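3.2 Molded trays and the cleaning problem

The second group of items in the survey consisted of shallow molded trays, used in shared kitchens and small food shops for holding cutlery, wrapped goods and cut fruit. Trays of this kind are bought for low cost and are replaced when they look worn, so their condition at any given visit depends largely on how they are washed. Earlier work on reusable food ware has dealt mainly with cups and lidded boxes. Open trays have received less attention, although they are handled more often during a working day and are seldom covered between uses.

Four sites took part: Jukinau, Tanico, Lu and Preladik. Jukinau and Lu are shared kitchens rented by the hour, and the other two are retail counters with a back room for washing. All four sites had a written cleaning routine at the start of the study. The routines at Jukinau and Tanico called for a hot wash followed by air drying on a rack. Lu and Preladik allowed trays to be wiped by hand during the day and washed in full only at closing. Staff were asked to keep to their usual practice, and no training was given before the first visit in February.

Swabs were taken from three zones on each tray. Zone A was the center of the flat bottom, Zone B the line where the bottom meets the wall, and Zone C the corner, including any molded feature standing in it. Each zone was swabbed with a fresh tip, using the same number of strokes, and the tips were sealed and chilled until they could be read. Trays were sampled at 2 p.m., after the midday trade, and again before opening the next morning. A visual score was recorded before each swab by an observer who did not know which routine the site followed.

The visual score was a poor guide to the swab reading. In Zone A the two agreed fairly well: a bottom that was scored as clean usually gave a low reading. In Zone C they did not agree, and trays with a high visual score often gave corner readings well above those from the center of the same tray. We attribute the difference to shape. A flat, smooth surface can be wiped in one pass and shows any film that is left behind. A corner is crossed by the cloth at an angle, and a hollow post with an open top holds a recess that a folded cloth does not enter at all. Trays that had a post of this kind (Figure 4) gave higher Zone C readings than trays with plain rounded corners at every site where both types were in use.

Washing routine had a smaller effect than expected. The hot wash lowered the Zone B readings at Jukinau and Tanico, but the gain in Zone C was slight -- water appears to collect in the recess when the tray is racked upright, and the morning readings there were close to those taken the afternoon before. Racking the trays upside down removed most of this difference. That change was made at Tanico partway through the study, at the request of the site, and the later Tanico readings are therefore reported separately.

Two limits should be noted. The trays were already in service when the study began, so their age could not be controlled, and fine scratches may account for part of the spread in Zone A. The swab method also reports total residue and does not separate food soil from detergent left after rinsing. A high reading should not be taken as a direct measure of risk to the customer.
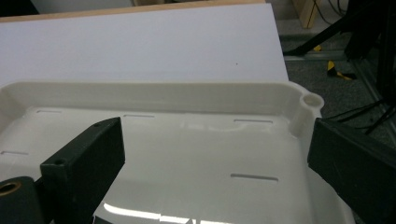 Figure 4. White plastic tray with a rounded corner and hollow corner post.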